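The Cardamom Batch

The ice-cream stand at Giddale closed in June, and the recipe went up the road to Clumley in a biscuit tin. I drove it there myself. The card called for 43 pods of cardamom, 3 pints of cream and honey from Nukarcombe. The last line had faded away.

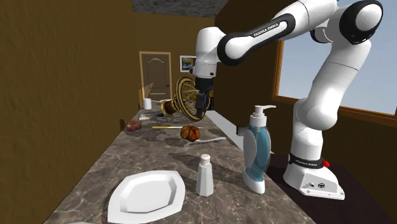
Page last changed: June, 4:10 p.m.

I made the first batch that night. It tasted of soap. I ground the second batch finer and it tasted of soap and dust. My aunt had sold this flavor for years, and people had crossed the county for it.

In the morning I called her. She wanted to know what I was doing with the pods. I told her I was grinding them.
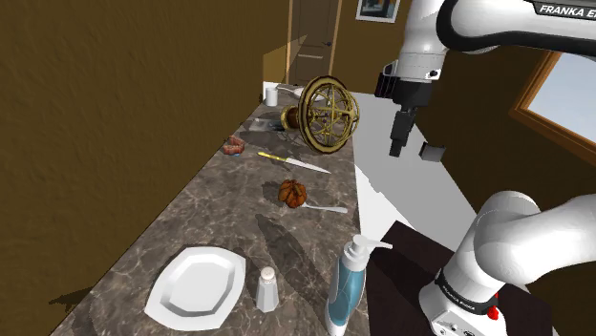

The Third Batch

She said to leave them whole, crack them once and take them out before the milk boiled. Then a pinch of salt. I wrote that on the card in pen, under the faded part.

I churned it in the old Pringle machine, which leaks at the lid, and carried a bowl next door.

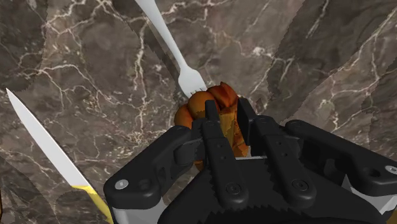

Pringle machines always leak, my neighbor said, and went on eating. She thought it wanted more honey. I said the card was clear about the honey. She held out the bowl for seconds, and I went back to get the tub.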